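Machines and Everyday Chores, Unit 6: Can a Robot Put the Dinner On Yet?
Notes by Kazue Sugiyama, revised 03/12/2022

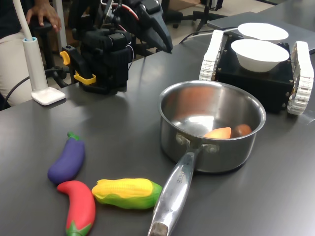
1. Where we are

Welcome back! Last unit we spent our time on floors, and floors are the success story. A vacuum that bumps into the sofa and turns around is still doing its job. Today we move up to table height, where things get a lot harder and (for me at least) a lot more fun.

The question for this unit is short. Can a machine do a kitchen chore from start to finish, in a kitchen it hasn't seen before, without someone standing by? My answer for now is no, with a long list of "almosts" attached, and I want you to be able to say which part of the chore each "almost" is stuck on.

2. What counts as a chore

Take "put the vegetables in the pan." We say it in one breath. Try writing it out for a machine and you get something like this:

Find the pan. Find the opening of the pan.
Find the vegetables and tell them apart from everything else on the table.
Choose one.
Decide where to hold it and which way the fingers should point.
Close the gripper hard enough to lift, gently enough not to crush.
Carry it over the rim, clear of the handle.
Let go.
Check that it landed inside.
Decide whether you're finished.

Students usually guess that lifting is the hard line. Look again at the last two. Checking and stopping are where a great many demonstrations get help from a person, and you should always ask who decided the job was done.

3. Toy food, real pan

Many tabletop tests use toy vegetables, and I'd like you to take them seriously. An eggplant, a curved chili pepper and an ear of corn make a good set: one is thick at one end, one is bent like a hook, one is long with a husk along it. A grasp that suits the corn may be a poor choice for the pepper. Toys also keep their shape from one trial to the next, so you can repeat a trial and trust that you're comparing like with like.

What toys leave out: peel that slips, weight that changes, leaves that fold, anything wet. Keep a note of that whenever you read a result. A machine that handles a toy pepper well has earned a try at a real one, and that's as far as I'd go.

The steel pan deserves its own paragraph. Shiny metal is a pest for cameras! In our picture there's an orange piece of toy food in the saucepan, and next to it a darker reddish shape against the wall that could be another object or could be a reflection. I've looked at it many times and I won't swear to either. Add the smear of orange-red on the far left of the inner wall and the white glare on the bottom, and you can see how a program might find more food than there is. People get around this by leaning over, or by giving the pan a shake. An arm with a fixed camera can't lean.

The long handle matters too. It sticks out over the table, and in our picture the corn reaches right up to it. A planner that treats the pan as a plain round tub will happily swing a gripper into the handle.

4. Arms that stay, bases that move

An arm clamped to a table knows where it is. That's a huge gift, because every position can be measured from the clamp. The price is reach: once something rolls past the far corner, it might as well be in the next town.

A tracked base can travel and carry, so bowls could go from one table to another. Now you have two machines that need to agree on where a bowl is, and one of them has just moved. Small errors add up quickly. I find this the most exciting open problem in the unit, and we'll come back to it in the lab.

5. Reading numbers with care

Two practice cases, both used on the problem sheet.

Kamata is a pick-and-place program trained on 3674 recorded grasps. In the tabletop trial it was given 148 attempts at moving a toy vegetable into a pan. It missed or dropped 17 of them. Work out the success rate for a single item. Then work out the chance of moving five items in a row with no mistake, if every attempt has the same odds. Most people are surprised by how far the second number falls.

Flosano is a shop-floor system that sorts parts into bins. It takes about 30 seconds per part, and the parts always arrive facing the same way. Write a short paragraph on what would change if they came in a heap.

6. Lab, in pairs

One partner is the arm and the other is the planner. The arm keeps both eyes shut, uses a thumb and one finger, and does only what is said out loud. Move three toy vegetables into a saucepan. Swap roles, then do it again with the pan turned so the handle points somewhere new.

Write down every instruction you had to take back. Bring the list with you, as we'll build the class flowchart from it.

7. Reading for next time

Drurnwood handout, sections 2 and 4 (skip the math in 4 if it slows you down)
Susus case notes on dish stacking, first half
Your own lab list, typed

Project outlines are due in November. One page is plenty, and please name the chore in the first line.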